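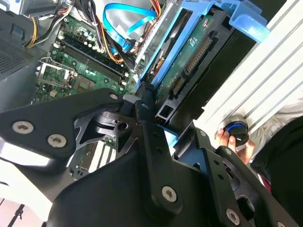

Korico tests robot arms on old desktop computers

2022-08-20

SORNHOLM - Repair firm Korico has begun testing robot arms on one of its slowest jobs, taking old desktop computers apart for parts. The trial covers 500 machines and runs until December.

Memory and hard drives come first. In the opening week the arms finished 47 computers without help. Cables were the main trouble, the company said, and a worker still steps in when one blocks a drive.

A skilled person remains faster. Korico's shop in Quintero will keep its 2 repair benches staffed by hand during the trial. A decision on buying arms for the Wetirach warehouse is expected next year.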